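Who folds when the arm folds?

Two years on the folding tables at the Plavstead laundry, so I have opinions. Management brought in the Redine arms in August, 2 to start. 30 of us on the floor then. No layoffs, they said, and fair enough, there weren't any. But the job changed – and the pay didnt.

You used to fold and talk. Now you feed the machine, watch it, fix what it drops. Cillian Brophy calls it babysitting. He's right. It's lonelier, and your more tired at the end, from standing still mostly. 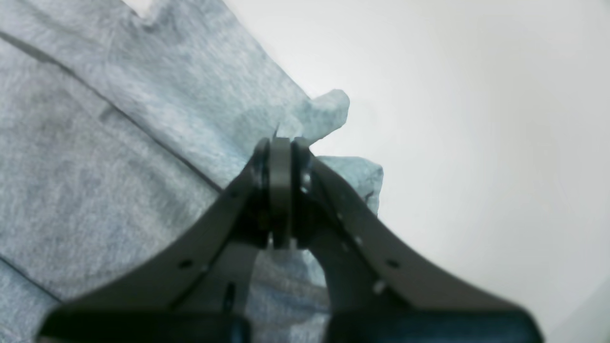
My wrists are better, I'll give them that. So keep the arms. But minding a robot is skilled work, teh kind that takes months to learn – pay it like skilled work. And ask us before the next one shows up.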